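From: Satish Amin
To: Trosden Motor Club list
Subject: Re: Trosden hillclimb, car 40 and the practice times

Helmi Pesonen wrote:

> Does anyone know if Pirjo is bringing the Partanen to the April
> meeting, or is she still in the old car? The entry list has her
> under both. Also, are the practice times going to be posted
> anywhere? I only caught the first run before we had to leave,
> and I'd like to see how the new tires compared.

Helmi,

She's in the Partanen. The double entry was my mistake. I carried last season's list over and forgot to take the old car off. It keeps number 40, so anyone who has already printed the sheet only needs to cross out the second line.

It had its first proper outing at Pomside. Pirjo did 2 runs in the morning and was happy with the brakes, less so with the gearing. Second is too short for the hairpin and third bogs coming out of it. Anneli Hakala has a different final drive on the bench and hopes to have it in before scrutineering. If it doesn't go in, they'll run it as it is and live with the extra shift.

Weight came out at 452 kg on the Fliltunura scales, without driver. That keeps it in the small class, but please don't take my word for the colour of the class sticker, as those have changed this year. Ask Sirkka Hämäläinen, she has the new ones.

Practice times: I have them on paper and will type them up tonight. Two of the splits are missing because the mid-hill beam dropped out, so those will show as blank. The finish times are all good.

A couple from the kitchen counter as well: 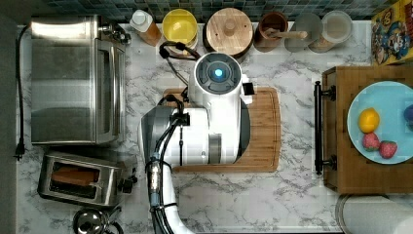
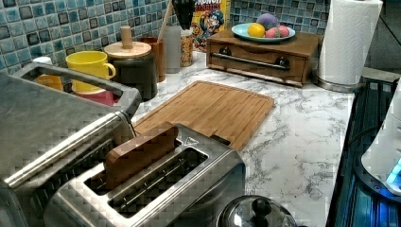 On tires, the softer set was quicker for everyone who tried it, though the road was also warmer by then, so I wouldn't order any on the strength of one morning. Pirjo is staying on the harder ones for April.

Gates open at 7 a.m. and the paddock fills from the bottom end. If you have a long trailer, come in by the quarry road and turn around at the top before you unload. Noise testing is beside the timing hut again. Bring your licence and your membership card, as I won't have the club laptop with me to look anybody up.

Satish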